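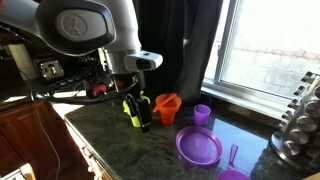

Vasylyna Stelmakh left a remark under last term's version of these notes, and I have moved it to the top where it can do some good: she asks why a course on household budgeting spends its whole fourth week on things people already own. Her position is that money already spent is gone, and that a budget ought to look forward.

She is right about the money being gone. The trouble is that the things it bought keep sending bills.

Week 4: The cost of owning what you own

Reading: chapter 5, minus the appendix on boats. If you own a boat, read the appendix and then come and see me.

1. Price and cost

The price is what you pay at the register. The cost is everything that follows: power, filters, refills, repairs, the shelf it sits on, and the afternoon you spend looking for the manual. Most people know the price of nearly everything in their kitchen and the cost of none of it.

Take two espresso machines. The Pultow sells for $475 and the Fledidetti for $645. A class left alone with those two numbers will pick the Pultow in under a minute and feel thrifty about it. Now suppose the Pultow only takes its maker's own capsules, and the Fledidetti takes any ground coffee you care to put in it. The gap at the register is $170. If a capsule cup costs 50 cents more than a ground one, the gap closes after 340 cups. In a house that drinks two cups a day, that is less than six months.

Do the same sum with your own prices. If you drink one cup a week, buy the Pultow, or a kettle.

2. The sunk cost problem

Vasylyna's point belongs in this section. Money you can't get back should play no part in what you do next. Everyone in the room nods at this, and then goes home to a bread maker they won't part with on account of what it cost.

The useful question is what you would pay for the thing today, used, in its present state, from a stranger. If the answer is less than what you could sell it for, sell it. If the answer is "I would want to be paid to take it," you have your answer and probably a free cupboard.

3. Repair or replace

The old rule says to replace once a repair passes half the price of a new one. It's a fair rule for a toaster and a poor one for a furnace. Ask for the age of the thing, the price of the part, and whether the part exists. Grodix vacuums come up here every term: the motor goes on for years, and the hose clip is sold only as part of a whole new hose.

Extended warranties: see the handout from Week 2. My views have not softened.

4. Homework

Pick one item at home that plugs in. Write down the price, then every cost you can find for the past year. Guess where you must, but mark the guesses. One page. Last term somebody handed in four pages on a Baláž dehumidifier, and while I admired the feeling in it, one page.

Bring it in on paper - the upload page still eats tables.

2 comments
2 shares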